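Home | About | Current Calls | Past Studies | FAQ | Contact

Call for Participants: Set the Table With Us!

Jun 14, 2025

Do you have opinions about bowls? Do you reach for the same one every morning even though there are six others in the cabinet? Then we would love to spend part of an afternoon with you. The Norkbridge Tableware Workshop is looking for people who eat, cook, wash up and put things away (so, pretty much everybody) to help us with our new study of everyday dishes and the surfaces we put them on.

We are a small design and testing shop in Venholm, on the second floor of the old Lindemann building. For the past few years we have worked mostly on plates and serving pieces. This time it's bowls, and we are very excited about it, because a bowl gets handled so much more than a plate does. You carry it to the couch. You tip it to get the last spoonful. You pick it up hot from the microwave and wish you hadn't! All of that tells us something about how thick a rim should be, how wide a base should be, and how a bowl ought to feel in the hand.

What you'll be doing

Each session takes place at a long table and is made up of short, ordinary tasks. You will lay out a place setting, move dishes from one spot to another, stack them, unstack them, pour, stir, and clear up when you're done. Some tasks are done sitting down and some standing. In between we'll ask you what you noticed, and we do mean noticed, so "this one felt kind of slippery" is a perfectly good answer. You don't need any special words for it.

There is also a sorting task that people really seem to enjoy, where you get a whole shelf of mixed dishes and put them away however makes sense to you. Some go by size, some by color, and one person in our last study went by "weekday" and "company's coming." We loved that. 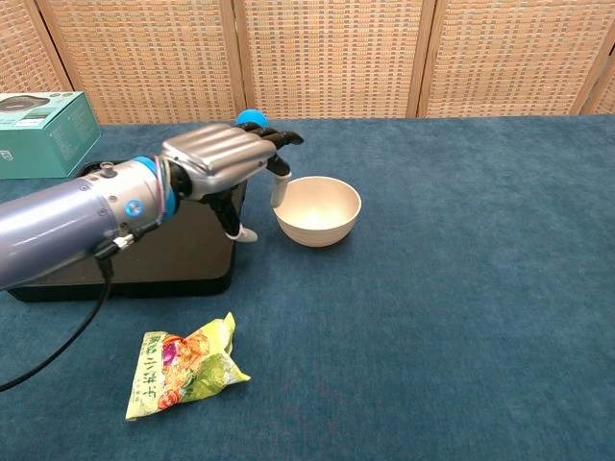
Bowls behave differently depending on what's under them, so part of your session will be on a bare tabletop and part on a covered one. We have a few coverings to try, including cork, cotton cloth and the blue carpet, and you'll get time with each. The shape we are most curious about is a plain one like the round cream-white bowl, with a wide open rim and sides that narrow toward the base. We want to know where your fingers go first when you lift a bowl like that, whether you take it by the rim or get a hand underneath, and whether your answer changes when the bowl is full of dry rice. Please don't practice at home beforehand! Your first guess is the useful one.

Who we're looking for

Adults of any age, 18 and up. You don't need to be a good cook, or any kind of cook. We would especially like to hear from:

- people with small hands, or very large ones
- left-handed people (we never get enough of you)
- anyone with arthritis, a weak grip or a tremor who would like to tell us what the dish makers keep getting wrong
- people who have worked in a diner, a cafeteria or a catering kitchen
- parents who set the table with a toddler on one hip

If you took part in our Nuvar plate study you are welcome to come back. Just mention it when you write so we can pair you with new tasks.

Time, place and pay

You would come in for 4 sessions, spread over several weeks, and we'll wrap up in November. Participants receive $500 for the full set, paid after the last session. If you have to stop early, you'll be paid for the sessions you finished. Daytime and evening slots are both available, and we're happy to work around school pickup.

The building has an elevator and the workshop is step-free from the street. Chairs with and without arms are available, and the table height can be changed. There's coffee, tea and a snack drawer. If you have food allergies, let us know ahead of time, as we use dry rice, oats and beans as fillings.

How to sign up

Write to us with your name, a phone number, which hand you use most, and the times of day that suit you. Then tell us, in a sentence or two, about a bowl you own and why you keep it. Chipped ones count. We read every single one of these and they're the best part of putting a study together.

We'll get back to everyone, including the people we can't fit in this round, and we're glad to keep your name for the next one if you'd like.

Recent from the workshop
- Nuvar plate study: what we heard
- Cork, cloth or bare wood? Notes on table coverings
- Why we stopped testing square mugs
- Getting to the Lindemann building by bus

Norkbridge Tableware Workshop | Lindemann Building, Room 639, Venholm | Contact us | Back to top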